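at the Gronbridge open day, posting as I go. signal is bad in here so these may land out of order

Harsh Vishwakarma is running the kitchen demo. fridge, table, yellow basket. job is fruit out of the fridge, into the basket. sounds dull, I know. the whole row has gone quiet

asked him what the hard part is. "Bruising." they went thru 400 pieces of fruit in March, he says, and the staff ate a lot of smoothies
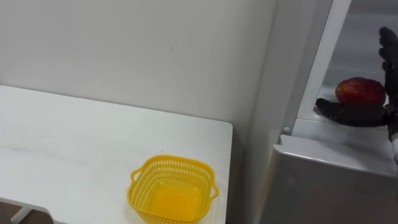
the fingers are slower than I expected, a kid next to me keeps saying "go go go". Harsh says they can run it faster but won't with visitors in the room – fair

Babita Rajput did the talk before this one. 13 slides, all on grip force, no video. liked it more than I thought I would

someone asked about eggs. long pause. "Not today"

Q&A now, then the warehouse tour at 2. line for that is alredy out the door

if you're coming later park on the Adjei side, the front lot is full

ok moving, they're opening the doors. more from the warehouse if I get signal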